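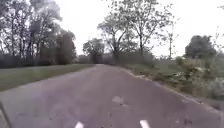 Open Day at the Nurnodcombe Yard

I finally made it to the open day at the Prastberg shipyard on 20th March, and I'm so glad I did! I've been going on about dredgers and tugs for years, so a chance to get inside the gates at Nurnodcombe was never going to pass me by (my sister came too, mostly for the soup).

They hand you a hard hat and a sticker at the gatehouse and put you in a group. Ours was led by Bernice Annan, a welding supervisor who talks fast and walks faster. First stop was the plate shop, where the steel comes in and gets cut. It's loud in there, even with earplugs, and it smells like a struck match.

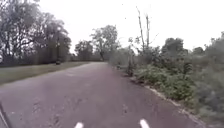
3 min read

After that we went down to the slipway to see the Bresen, a new buoy tender they've had on the stocks since January. She's 53 meters long and looks a lot longer when you're standing under the bow looking up. No paint on her yet except primer, and there were chalk notes all over the hull. I asked what one of them meant and Bernice told me it was somebody's lunch order, and I still don't know if she was kidding.

The engine room was the part I'd come for. You climb in through a hole they've left in the side, and you have to mind your head the whole way (I didn't, twice). Both main engines are in already, 910 kilowatts each, bolted down and wrapped in plastic. Younes Erraji from the design office showed us how the pipes get planned so a person can still reach the filters, and he let a couple of the kids turn a valve wheel. I had a go too!
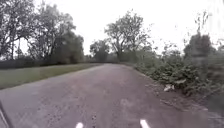 Getting on board the Hajji

The other boat open to visitors was the Hajji, an old harbor tug in for a refit. The line was long, so go there first if you visit next year. Her wheelhouse is tiny, all brass and scratched varnish, and the new radar screen looks very odd sitting next to the old compass. They're giving her a new shaft and moving the galley forward, and the cook had apparently been asking for that for ages.

Soup was pea, bread was free, and the gift stall had sold out of mugs by the time we got there. I bought a tea towel with the Bresen on it instead.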